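Search this site Search Enter keyword or postcode

Blue on the left, yellow on the right: an afternoon with Drerbridge's least sentimental flower arranger

Thabiso Fourie does not like being asked what flowers mean. He told me this before I had taken my coat off, and he told me again when he put the kettle on, in case I had a second go at it planned for later. I had. I crossed it out.

"People come to me and say, what does blue say? It says blue," he said. "If you want to tell your sister you're sorry, write it on the card. The flowers are there so she opens the door."

Fourie has taught arranging in Drerbridge for long enough to have seen foam come in, go out, and come in again under another name. His Thursday class costs more than it used to and still has a waiting list. Before that he had a stall in Cullow, and before that he sold photocopiers for a firm called Pulomex, a job he describes as good training. "You learn to carry something heavy up a staircase while smiling. Weddings are the same."

The stall taught him how to buy. He says he once took delivery of 2,826 stems for a single weekend, having written the order in a hurry with a pen that was running out, and spent the following week giving carnations to anybody who walked past slowly enough. His mother had them in the bath. A dentist took two buckets and sent him a thank-you letter with an appointment reminder in it.

"I check the numbers now," he said. "I read them out loud. My neighbours think I'm playing bingo."

What he is known for, in so far as a flower arranger in Drerbridge is known for anything, is keeping his colours apart. The usual advice is to mix. Fourie would like you to stop mixing. He will put all the blue in one place and all the yellow in another and leave a stretch of nothing between them, and if you try to move a yellow one across to "tie it together" he will move it back when you go to the loo. He did this to me twice.

"Tie what together? They're on the same table. They've met."

I asked whether it wasn't a bit stark. He considered this for longer than I was comfortable with.

"A dinner table has people at it," he said eventually. "There'll be gravy. There'll be somebody's elbow. By eight o'clock you'll be glad of a gap."
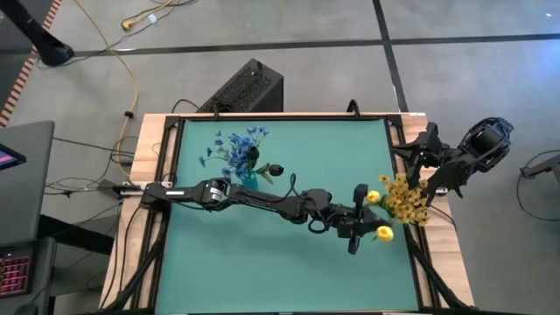 Blue flowers in a turquoise vase, with yellow blooms kept well out of their way.

The vase matters more to him than he lets on. He prefers coloured ones that let the light through, on the grounds that clear ones show you the stems and "stems are plumbing". A translucent vase gives you the idea of plumbing without the detail. He is also in favour of a vase that is close to the colour of the flowers without matching it. Turquoise under blue is his standing example. Matching exactly, he says, looks as though you bought the lot as a set at a garage.

He has views on the table too. Pale wood is fine. A cloth is a nuisance. A mat in a green or a teal is the thing he recommends to beginners, partly for the drips and partly since it gives yellow something to be yellow against. "Put yellow on pale wood and you've made custard on toast. Put it on green and everybody says, ooh."

I told him I had never heard anybody say "ooh" at a mat.

"Come on a Thursday," he said.

His old business partner, Kaj Steinarsdóttir, dropped in halfway through with a box of secateurs she had promised to have sharpened in January. They ran the Cullow stall together and fell out, she says, over eucalyptus. He says it was over the van. She now looks after the flowers for the Magagula, a hotel with 60 rooms and, by her account, 148 places where somebody has decided there ought to be a vase.

"He's right about the gap," she told me, while he was out of the room looking for biscuits. "Don't write that down. He's right about the gap and wrong about height. He does everything too low. You sit down at one of his tables and feel you're flying over it."

I put this to Fourie when he came back. He said that you should be able to see the person opposite, and that if you didn't want to see the person opposite you shouldn't have invited them. Steinarsdóttir said some of us work in hotels.

They do agree on spread. Both of them like a bunch to fan out and lean, and both dislike what Fourie calls the helmet, the tight round dome that arrives from a shop in cellophane. His method for avoiding it takes very little time. Cut the stems to different lengths. Put the longest in first, tilted to one side. Put the rest in after it, following the lean. Then take your hands away.

"That last bit is where they all fail," he said. "They fuss. I had a man once who fussed for the whole class. By the end he had a vase of sticks and a very tidy floor."

For blue he likes small, ragged flowers on thin stems, and plenty of them, because a single one looks as if it has been left behind. Yellow he uses more sparingly. It carries further across a room and doesn't need the help. He won't say which he prefers. Steinarsdóttir says it's yellow and that he thinks it's vulgar to admit it.

I wanted to know what a reader could do at home with not much money. He gave this proper attention, and for once there was no joke in the answer. Buy one kind of flower and not five. Change the water more often than you think you should. Wash the vase with soap. Keep it away from the fruit bowl. If your table is long, put the flowers off to one side and let the other side get on with its life.

And the cards? He keeps a drawer of them from his stall days, 800 or so he was going to say, then went and looked at the lid of the box. It was 800. He had them printed with his own name spelt wrong and has been using the backs for shopping lists ever since. The one on top said string, milk, bleach.

"That's a lovely message," said Steinarsdóttir, reading over his shoulder. "Who's that for?"

He gave me a bunch to take home. I put it in the middle of the table, looked at it, and moved it to the left.

Comments (4)

marrowfat
I did his class last spring. The "hands away" bit is true, he physically stands between you and the vase.

Jude in Cullow
It was the van. I remember the van.

tableforsix
Tried the yellow on a green mat. My husband said "ooh". He may have been mocking me but I'm counting it.

P. Lowther
Where does one buy a turquoise vase of that sort? Mine are all clear and now I can't stop looking at the plumbing.

Last updated Thursday, 4.15pm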